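Zokport: equipment progress report to Ullside, second period
Posted 9 March 2022 | Drilport project desk
13 shares | 2 comments

Short one this time, the quotes only came back this morning and the finance form is due.

Where we are. Bench cell is up. One arm, one gripper, wrist camera, white top with the bolt holes already drilled. Kitchen task set is in daily use, toy food, dishes, a bottle, a small appliance to put things on or into. All bought under the first installment, all receipts are in the shared folder. If one is missing tell us which, don't wait for the audit.

Spend. Arm and controller took most of line A, as planned. Line B (tooling) is under. Line C (cables, mounts, spares) is over, and will stay over. We budgeted cable as if it was free. It isn't, and the good kind with the tight bend radius has a 6 week lead time.

What we want to change:

Second gripper. Asked for it in the original plan as a "nice to have", now moving it up. When the one we have is down everything is down, we lost 5 working days in the winter to a single finger mount. Ask is one complete gripper plus 2 sets of fingers. Can come out of the line B underspend, no new money.

Wrist camera. Current one is cheap and does the job at slow speeds. At working speed the picture smears badly. Three options quoted, the middle one (Amin supply, global shutter) is what we would buy. The top one needs a new mount and a differnt cable and we don't think the gain is worth it. Decision needed from your side before May or the quote lapses.

Cable management. Loops on the bench at the moment. Want a proper dress pack along the arm. Small money, should have been in from the start, our mistake.

Task props. Nearly nothing. Toy fruit, cups, baskets. Putting them as consumables from now on, please confirm thats OK under your rules. Would like one more appliance of a different shape so the work isn't tied to one handle.

Not asking for: second arm. It was pencilled for this year, we'd push it to next. Bench isn't big enough for both and the room move is not settled. Please keep the money reserved, do not release it.

Risks. Lead times mainly. Arm service contract ends in about 13 months, renewal price unknown, supplier won't put it in writing yet. Power on that wall is fine for one cell, two would need an electrician.

Work at the bench, kitchen task set:
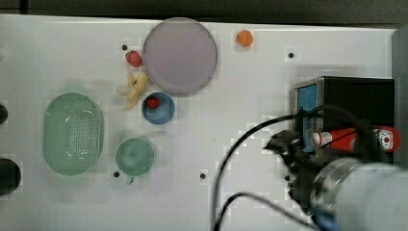
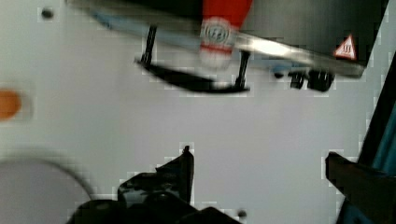
Ullside replied that the gripper can go ahead under line B without a new form, but that the camera has to be compared on running cost as well as price, and they want the mount and cable included for all three quotes before anyone signs. Props as consumables is fine up to the usual limit. On the second arm they would hold the money for one year, and asked for the room decision in writing.

Revised sheet to follow with the camera figures.

Recent items
Zokport: equipment report, first period
Drilport room move, what we know so far
Quote checklist for grippers and end tooling
Service contracts: questions to ask before renewal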